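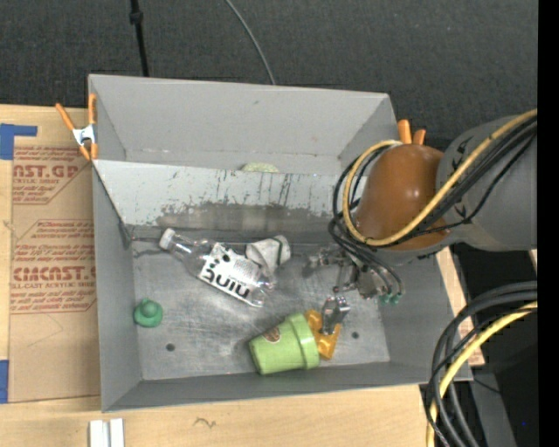
Page last changed: 11/17/23

Ticket 136: Skiltier walk lists keep dropping people we already talked to
Status: Open, workaround in place
Opened by: Bavley runoff campaign office
Category: Sync / voter contact data

I'm keeping the whole log in this one ticket so that whoever picks it up next doesn't have to dig through my email. Sorry in advance for the rambling, I type the way I talk and I've been typing a lot of this late in the evening.

What's going on

We're in the runoff for the Bavley council seat in December. After the first round we started going back to people who'd told us they were undecided, plus anyone whose candidate didn't make it through. We use Skiltier on our phones for the doors. The mailing side runs on Gorker, and the two are supposed to talk to each other overnight so that somebody who says "please stop writing to me" at the door actually stops getting letters.

The trouble is that when I cut a new walk list, some of the people marked "undecided" in the first round aren't on it. They aren't marked as moved or anything like that. They just don't show up. If I search for them by name they're right there with all their notes! So the record exists, but the list doesn't see it.

Märta Kristiansen spotted it first. She'd had a long talk on Rajput Street with a couple who wanted to know about the bus route, promised to come back with an answer, and then couldn't find their house on her new list. She figured she had the wrong street. Then it happened again two blocks over and she called me from the sidewalk.

Steps I tried before opening this

Logged out and in again on my phone and on hers. Same list.

Deleted the app on mine, put it back. Same list, and I lost my saved map area, so thanks for that.

Cut the list again from the office laptop with exactly the same filters. Same people missing.

Cut it with no filters except the ward. Everyone's there. OK, so now we're getting somewhere — it's a filter thing and the phones are fine.

Added the filters back one at a time. Ward plus "voted in first round" is fine. Ward plus "undecided" is where they fall out.

First reply from support (pasted in)

"Hi, thanks for reaching out. Please make sure that your response codes match between rounds. If your campaign created a new question for the runoff, answers to the earlier question won't be included in lists built on the new one. Let us know if this helps. Helge Strömberg, Skiltier support"

My answer, and what I found

Helge, this helped a lot, but it isn't the entire story. You're right that we made a new question. The old one asked which candidate people were leaning toward and the new one only has the two names left on the ballot. Both have "undecided" as an answer and I had no idea the app treated those as separate things. On the filter screen they look identical! There's one word, "undecided," and a check box. If there are two of them underneath I'd really like to see that somewhere.

So I went into the question settings, opened the old question (it had gone to "archived" when I made the new one, and I didn't do that on purpose either) and set it back to active. Cut the list again. Most of the missing people came back, including Märta's couple with the bus question. Hooray, I thought, and went home.

Next day, still open

Not all of them came back. I compared the list with the paper sheets from the first round, which I'm very glad we kept in a folder, and 30 households that are "undecided" on paper are still missing from the runoff list. I went through them by hand with a cup of coffee and a ruler. The old question is active, the answer is there in the record, the ward is right. What they have in common is a "no mail" flag.

That's the Gorker part. When someone says no letters, we tap "no mail" in Skiltier and it goes over to Gorker at night. What I think is happening is that Gorker sends something back that Skiltier reads as "do not contact at all." The person's page still says "no mail" in plain words. But when I build a list by hand and try to add one of them, I get this:

"Contact restricted by linked service. 1 record skipped."

I only saw that message because I was adding people singly. When you cut a normal list it skips them without a peep. A line at the bottom saying how many were skipped would have saved us an awful lot of walking.

This one matters to us for more than the head count. Somebody who doesn't want mail may be perfectly happy to chat on the porch. A few of these folks had the best conversations of the entire first round, according to the notes. And the opposite case worries me too: if the link can turn "no mail" into "no contact," can it turn "no contact" into something softer? There are people who asked us never to come back and I want that respected. I checked the ones I remember by name and they're all still locked, so I'm not panicking, but I would like a straight answer on it.

Second reply from support (pasted in)

"Thank you for the detailed write-up. I was able to reproduce the skipped records on a test account. The link with the mailing service has a setting called 'Match restrictions.' When it is set to 'Strict,' any restriction on one side becomes a full restriction on the other. It does not work in the other direction, so a full restriction is never reduced. Please change the setting to 'By channel' and run a manual sync. I have passed your comments on the filter screen and the skip message to the product team. Helge"

Trying it

Found the setting. For anybody else looking, it's under Linked services, then the little gear, then all the way down past the billing stuff. Ours was on Strict. I have no memory of choosing that, so I'm guessing it's the default.

Changed it to By channel, pressed sync, waited. The first try stopped partway with "timed out, try again later." I tried again later (after dinner) and it took more than 6 minutes but got to the end with a green check.

Cut the list again. New people show up now the way they should: I made a test person, tapped "no mail," synced, and she stayed on the walk list. Good! But the old ones are still being skipped. It looks like the new setting only counts for flags that are set after you change it, and the flags that already came over stay the way they were.

Workaround for now

Open the person's record, turn "no mail" off, save, turn it back on, save. Then sync. After that they're back on walk lists and still off the mailing. I've tested it on a few and it holds.

Please be careful with this if you're helping me in the office. DO NOT run a sync between turning it off and turning it back on, and don't stop for lunch in the middle of a record. If the overnight sync hits while the flag is off, that person goes back into Gorker and gets our next letter, and we'll have earned the angry phone call. I'd do these in the morning, well away from the nightly run.

Märta has offered to split the stack with me. She's taking the streets north of the school and I've got the rest. Initial the paper sheet next to each household when it's done so we don't do anyone twice.

Still need from support

Is there a way to reset the old flags all at once on your end? I'd much rather have that than keep clicking.

Can you tell me whether phone lists have the same problem? We start calling in the last week before the runoff and I haven't cut those yet.

If I archive the old question again after the election, do the answers stay in the record? I don't want to lose the notes on the bus route, whoever wins.

Leaving this open until I hear back on the reset.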